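4 Einrichten der Aufgabe »Bauteile stecken«

Dieser Abschnitt setzt voraus, dass der Arm nach Abschnitt 3 referenziert ist. Er beschreibt das Einlernen flacher Steckteile an der Montagetafel. Im Programm Skendia heißt die Aufgabe »Karte stecken«.

4.1 Was die Maschine übernehmen kann

Greifen, Anfahren und Einschieben laufen nach dem Einlernen selbstständig, solange Teil und Halter dort sitzen, wo sie eingelernt wurden. Verbogene Teile, lose Kabel und vertauschte Halter erkennt das Programm nicht zuverlässig. Schraubarbeiten und das Verlegen von Kabeln bleiben Handarbeit.

4.2 Position einlernen

1. Tafel auf festen Sitz prüfen.
2. Geschwindigkeit am Bediengerät auf 6 Prozent stellen.
3. Teil von Hand zwischen die Finger halten und Greifer schließen. Das Teil muss senkrecht stehen.
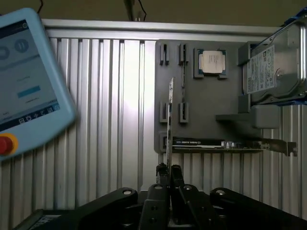
4. Vor den Halter fahren und 28 mm Abstand lassen. Diesen Punkt als »Vorposition« speichern.
5. In kleinen Schritten in die Führung fahren. Endlage speichern.
6. Ablauf dreimal ohne Teil, danach mit Teil durchfahren.

Achtung: Während der Probefahrt eine Hand am Not-Halt lassen. Nicht zwischen Greifer und Tafel greifen.

Hinweis: Klemmt das Teil in der Führung, nicht die Kraft erhöhen – zuerst die Vorposition neu speichern.

4.3 Erfahrungswerte

Im Dauerversuch bei Gelden wurden 127 Steckvorgänge gefahren, 41 davon mit Eingriff von Hand. Die meisten Eingriffe betrafen das Ansetzen an der Führung. Für eine unbeaufsichtigte Schicht reicht das noch nicht – als Hilfe neben einem besetzten Arbeitsplatz schon.

Weiter mit Abschnitt 5, »Teile entnehmen«.

© Osumari | Redaktion: Natanael Quintana | Kontakt | Nach oben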